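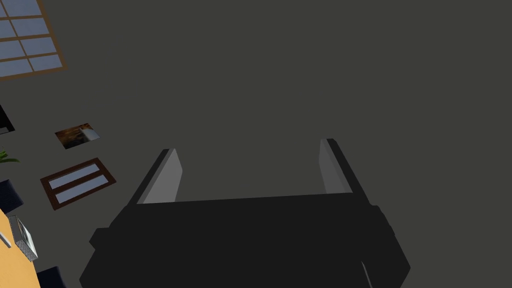 Week 7 - Teaching by showing

Hello again, and thanks to those of you who stayed behind last time to help me find the lost headset cable (it was in my bag). These notes go with Friday's lecture and the lab after it. Slides are on the course page as usual, but I talk faster than I write slides, so read this as well.

So far we've told the robot what to do in code. This week we show it instead, and there are two main ways of doing that. In the first you take hold of the arm and push it through the job yourself, with the motors gone soft so it follows you. It feels lovely and you learn a lot about the arm's weight, but your own hands and sleeves end up in every camera view, and a learner will happily decide that sleeves matter. In the second you stay out of the way and drive the arm from a controller, a headset or a smaller copy of the arm. We'll be doing the second one, in simulation, using the Ballura package that Bahman Pakzad set up for us (be nice to him, he did it over his holiday).

Most of you will find the first ten minutes horrible! The camera that rides on the wrist turns whenever you turn the wrist, so "left" keeps moving. Tilt the hand and the whole room tilts with it - windows, pictures, furniture, the lot. Look at where the fingers point and steer by those. Georges Twal's trick is to stop, let go of the stick and breathe out before every grasp, and I've stolen it.
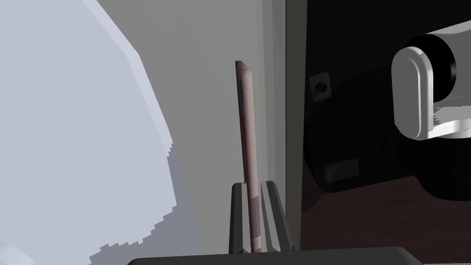
Notes p. 3

Once you're holding a thin rod upright between the fingers, as in the view here, the job changes. You can see the grip nicely from this close, and a small lean to one side shows up well against a plain wall. What you can't judge is how far away anything is. Big pale shapes near the lens swallow half the view, and I've bumped into more of them than I'd like to admit. Keep a second view open and glance at it often.

A few things about recording, then:

Start the recording before you move, and leave it running for a moment after you let go.

Don't delete a run just because you wobbled and recovered. Yanling Fang trained one model on tidy runs only and another with the wobbles left in, and the second coped far better when it drifted off course. Do delete runs where you gave up.

Change the starting position between runs. If you don't, the robot learns one path by heart and falls over when the rod shifts a bit.

Each pair should hand in 200 runs by the end of the month. That sounds like loads, but last year's group managed 2,348 between them, and they had the old controller.

Reading: chapter 3 of the Ebrahimi notes, and skip the bit on filters unless you like that sort of thing. Siamak Sadeghi is running the help session on 21st March, so bring him your worst run and he'll go through it with you. Logins that still don't work should go to Gholamreza Ahmadpour, with your student number in the subject line please.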